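Condach sent me a "great news" letter on my health plan. Deductible down $700! Read page 5. 1/

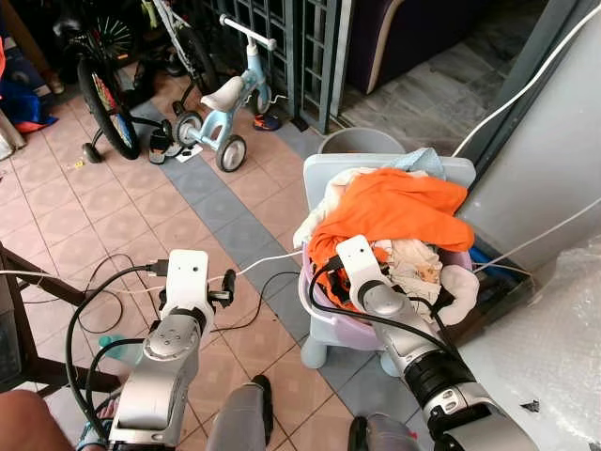

Purple basket, small chair.

Page 5: the copay for specialists went up. So who's saving? 2/

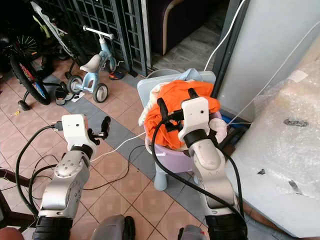 Samina Sandhu at Hutmont says it "evens out." For whom? She didn't send the math. 3/
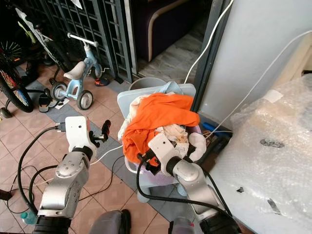 Laundry, heaped.

My premium is now $974 a month. I'll believe in the savings when I see a bill. 4/
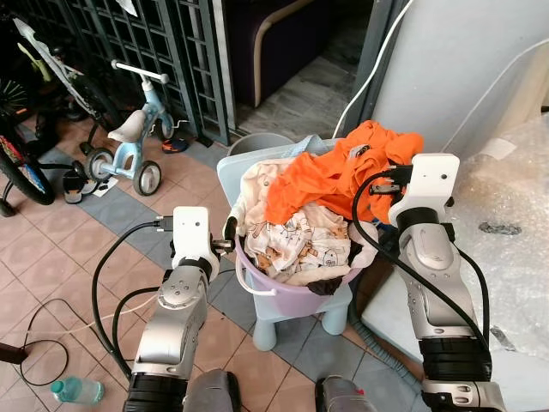 Can I switch plans before open enrollment?
Only after something like a move, a marriage or lost coverage. 5/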